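Advertising Practice, Session 4
Reading a client brief
Handout – Esmaeil Zamani

Bring this sheet back next time. I print 12 and somehow need 12 more every term.

What a brief is for

A brief is a short document that says what the client wants people to think or do after seeing the ad. In practice it is a long document that says the client is excited. Your first job is to find the sentence with a verb in it.

The Tendberg brief in your reading pack runs to 1463 words. Please get it down to one sentence before the seminar. Most of you will get stuck at three, all beginning with "Tendberg believes." Tendberg is a maker of door hinges. Work from there.

Terms

Proposition: the one thing the ad says. If it contains "and," look at it again.
Support: the reason anyone should believe the proposition. "Passion" does not count as support.
Mandatories: logo, legal line, the phone number the founder likes. Read these first, as they eat the space you were planning to be brilliant in.
Audience: a person. "Adults 18 to 65" is a census.

Case: Moradi tea

Moradi asked for a poster that was bold, quiet, premium and for everyone. The team at Gutthorpe presented 184 headlines. The client picked number two, then asked to see it with the product name at the front, which was number one. Compare the Cesholm radio script (page 6), where the writer phoned the client and asked what the shop sold. It took a morning off the job.

For next session

Rewrite the Cesholm brief in under 283 characters, spaces included. Pick one proposition and write five headlines for it. Bad ones are fine. Bring them on paper – my laptop and the projector are not on speaking terms.

Last point: order of reading

Art directors and writers both decide what gets read first, and they should decide it together, preferably before the argument. Size and color do most of the work. Put an open yellow box on a pink-and-white gingham cloth, with large red characters printed on the cloth and the product details in small type on a white label, and the tablecloth gets the headline while the label gets the terms and conditions. Mark up two ads from the pack the same way, numbering what you noticed in the order you noticed it, and be ready to defend your number one. 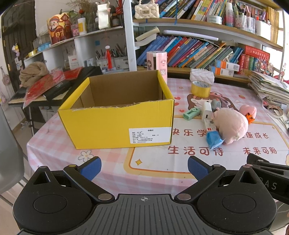
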